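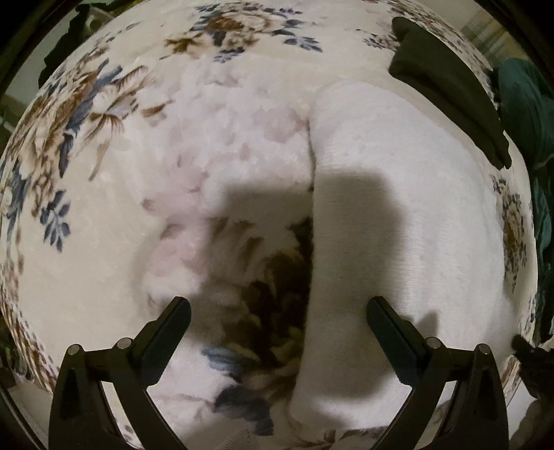

Re the blanket swap at Plotstead – sorry for the slow reply, been at the Skarkow house all week with no signal to speak of. Read the whole thread last night. I'm for it, mostly. My worry is washing. Plush stuff like the cream one with the brown and blue flowers, that soft velvety nap does not like a hot dryer, and the pinkish fluffy part is shaggy and matted enough as it is. So please, if you're donating anything with a pile on it, cold wash and hang it. No softener. I ruined two that way last winter and they never came back.

On 26 July 2019 the list organizer wrote:

> Hi all,
> Quick poll before we book the hall. Last year we took in 135 blankets
> and quilts and gave out all but 22 of them. The leftovers went into
> storage at Zwahlen and the bill for that was not small.
> Questions:
> Do we want to cap donations this time?
> Do we accept electric blankets? (I say no.)
> Who can lend a truck on the Saturday?
> The fund stands at $2,739 so we have some room, but I'd like to keep
> $200 back for bags and tape.

OK so, in order.

Cap – no. People show up with a carload and you can't send them home. Last year's problem was sizes, way too many crib ones and hardly any queens. Put "twin and up especially welcome" on the flyer and see what happens.

Electric – agree, no. Cords get lost, no way to test them in the hall. Also no pillows please, can we get that on the flyer too. Big letters.

Truck – can't do it, mine is in the shop till August. My neighbor might. Will ask tonight and post back here.

Storage – does it have to be Zwahlen? Zorton has the small units out by the feed store and I think they do month to month. Haven't called. Somebody closer could stop in and ask about the damp, the back row used to get it bad and quilts will pick up that smell in a week.

Bags – the clear zip ones, not the black trash bags. Last time two bags of perfectly good quilts nearly went out with the garbage becuase they looked like garbage. Clear bags, size written on masking tape, done.

One more thing, the sorting tables. Can we set them up the night before? Doing it at 7am with people already lined up outside was miserable. I can bring both my folding ones if someone else carries, my back is still not great.

And whoever has the good label maker, we need it agian.

Gotta run, more tonight after I talk to the neighbor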